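The Brallgate Bus

I missed the 5 o'clock bus out of Brallgate by the width of a driver's bad mood. He saw me. I know he saw me, because he raised one finger off the steering wheel, the way farmers do, and then he drove off.

So there I was with a pavlova on my lap (no cream, I'm not a monster, the cream was going on at Mum's) and an hour until the next one. December, stinking hot, and the shelter at Brudurside Road has a tin roof that cooks you like a scone. I'd promised I'd be there for tea. I'd promised last year too, and the year before that I'd had the flu, or said I had.

An old bloke came and sat at the other end of the bench with a dog in a shopping trolley. The dog looked at the pavlova. The bloke looked at the pavlova.

"Family do?" he said.

"My mum's."

"Bad?"

I said no, not bad, just loud, and everyone asks about the job, and I haven't got the job any more, and I'd been planning to get through the whole evening without anyone finding out. I hadn't said that out loud to a single soul! And out it came, to a stranger and a kelpie, 26 kilometres from the people who might have liked to know.

He had a good think. Then he asked if the middle was chewy.

Well, we ate it. I broke it up with my library card and he had the big side, and the dog had a bit of the edge, and by the time the 6 o'clock came round the corner there was nothing on the plate but crumbs and a sticky patch.

I rang Mum from the back seat. I said, I've got no dessert and no job, and I'll be there in half an hour. She went quiet, and I could hear my brothers fighting over the tongs.

"There's ice cream," she said. "Have you got your key?"

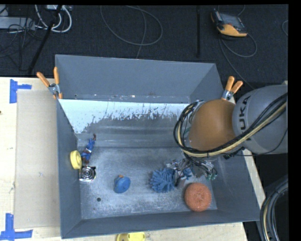 I did have my key. It's on the same ring as it was in high school, and I held it all the way to her gate.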